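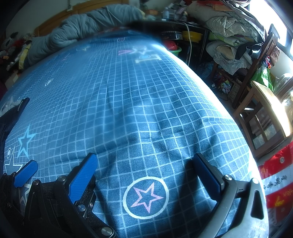

Tín Văn reckons anything under a 400 thread count is basically a tea towel, and I've been stewing on it since brekkie. So, a thread about sheets. Sorry in advance.

2/ I own one set with 941 on the packet (yes, 941, who comes up with these). Cost me a bomb from Fesley. It's like sleeping in a raincoat!! Come summer I'm on top of the doona by midnight with a foot out the window.

3/ My favourite set is a 200 percale from the op shop in Runside, colour of weak tea, 100% cotton. Crisp as anything. Tín can come over and feel them if he likes.

4/ From what I've read, some brands get to those enormous counts by tallying every skinny ply in the yarn separately. So the weave and the cotton tell you more. Percale if you sleep hot, sateen if you like it slippery and a bit heavier.

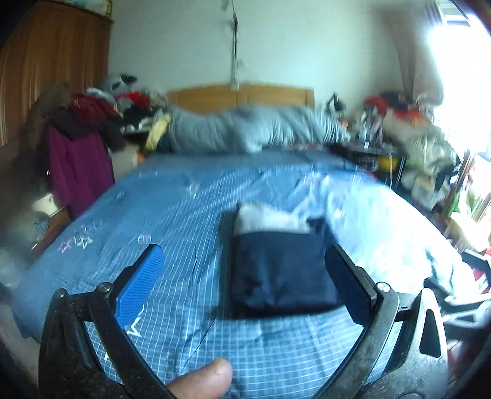 5/ Washing! Half the scoop of powder you think you need, skip the softener, hang them out before the arvo wind dies. Mine go on the line doubled over the long way and I don't iron a thing, life's too short.

6/ Fitted sheets: measure the DEPTH of your mattress. I've got a deep one and the corners used to ping off at 2 in the morning. Kiiskinen do an extra-deep in queen, but they sell out before June, every year, drives me mad.

7/ Petro Bondarchuk is now in my DMs about flannelette. Petro, we live in Queensland.

8/ Anyone tried linen, but the cheap stuff? Does it ever stop being scratchy or do you just get tougher? Asking before I spend my tax return.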